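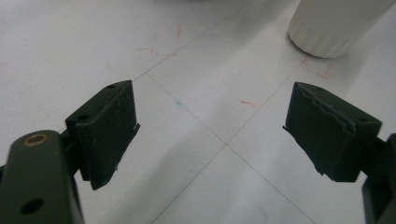 A floor covered in pale gray tiles.

Why do tiles feel cold?

A tile floor and a rug in the same room are usually at the same temperature. Your bare foot is warmer than both. Heat moves from warm things to cooler things, so it leaves your skin when you step down.

Tile carries heat away quickly. A rug holds many tiny pockets of air, and air carries heat slowly. Your skin senses how fast it loses heat, so the tile feels colder.

Tiles are made from clay baked in an oven called a kiln. Some kilns get hotter than 600 degrees.

Try it: stand with one foot on tile and one on a rug. Wait 3 minutes. Does the difference get smaller?

Text by Adhiambo Kioko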